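Your pen has a cap, a clip and a barrel. Each part was designed by somebody, and each part does a job. This page explains what the parts are called, how ink gets from the inside of the pen to your paper, and how to store pens so they keep working.

## Parts of a pen

The long body is the **barrel**. It holds the ink supply and gives your fingers something to grip. Some barrels are round and some have flat sides. Many have ridges or dents, which add friction so your fingers slide less.

The **clip** is the narrow strip on the side. It works as a spring. When you push a clip over the edge of a pocket, it bends outward slightly, then presses back against the cloth. That pressure holds the pen in place.

A **joint** is a place where two sections meet. Look for a thin line or a band that goes all the way around. Some joints unscrew. Some pull apart. Some are sealed at the factory and should be left alone. 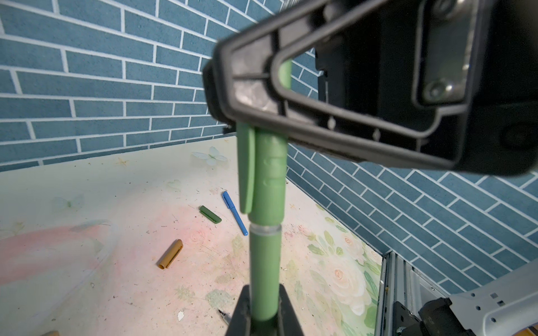
**Uyên Cao**
*Science writer, Zurkska Children's Pages*

The green pen has a flat clip on its upper part, and the clip ends in a rounded tip. Beneath the clip is a clear band where two sections join. Find the same places on a pen of your own. If your pen has no clip, check the sides of the cap for a small bump. A bump can do a different job: it stops a round pen from rolling off a desk.

## What is inside a marker?

A typical felt-tip marker contains a **reservoir**. This is a stick of soft fibers soaked with ink, a bit like a long, thin sponge. The tip is made of fibers too, but they are packed more tightly.

Ink moves through the narrow spaces between the fibers. This movement is called **capillary action**. You can see it without a marker:

1. Put a little water in a saucer.
2. Cut a strip of paper towel.
3. Dip one end of the strip in the water and hold the other end up.
4. Wait and watch the wet part climb.

Water sticks to the fibers and also sticks to itself, so it is pulled along. Ink behaves the same way. When the tip touches paper, the paper fibers draw ink out of the tip, and more ink follows from the reservoir.

A ballpoint is different. It has a tiny ball at the tip. The ball rolls as you write, picks up thick ink on one side and lays it down on the other.

## What the cap does

Ink contains color and a liquid that carries the color. The liquid may be water or a kind of alcohol. When it **evaporates**, it turns to gas and drifts into the air. The color stays behind and clogs the tip.

A cap slows this down by trapping a small pocket of air around the tip. Once that air holds as much vapor as it can, very little more liquid escapes. Push the cap on until it stops moving. Many caps click. 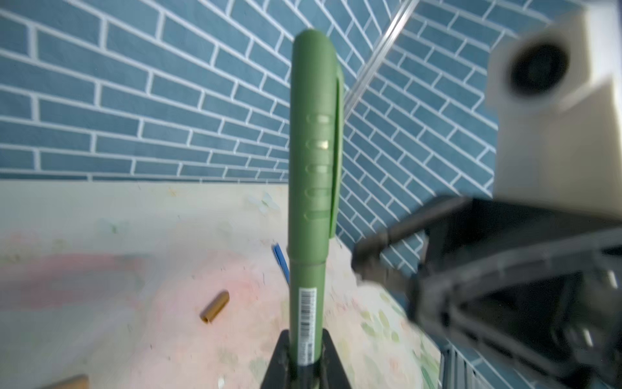
Some caps have a small hole in the end. The hole is a safety feature. If a person swallows a cap by accident, the hole may let some air through. A second wall inside the cap can still seal the tip. Even with a hole, caps do not belong in your mouth.

## Upright or flat?

Gravity pulls ink down inside the reservoir, slowly. If a marker stands with its tip up for a long time, the tip can become pale and scratchy. If it stands with its tip down, ink can collect at that end and blot.

Lying flat keeps the ink more even. Markers with a tip at each end should always be stored flat, so neither tip runs short.
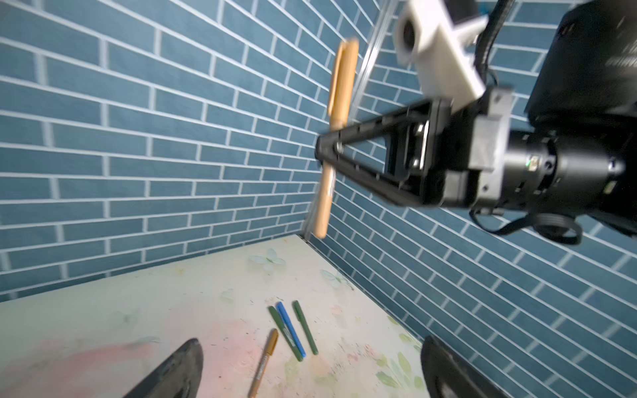
*Four markers lying flat: one gold, one blue and two dark green.*

Metallic inks, such as gold, often need extra care. Their shine comes from tiny flakes, which are heavier than the liquid and sink. Many metallic markers must be shaken with the cap on before use. Read the label first.

## Words to know

- **Barrel:** the main body of a pen
- **Capillary action:** the movement of a liquid through narrow spaces
- **Evaporate:** to change from a liquid to a gas
- **Reservoir:** the part that stores ink

Text checked by Tâm Mạc. Last updated December 2020.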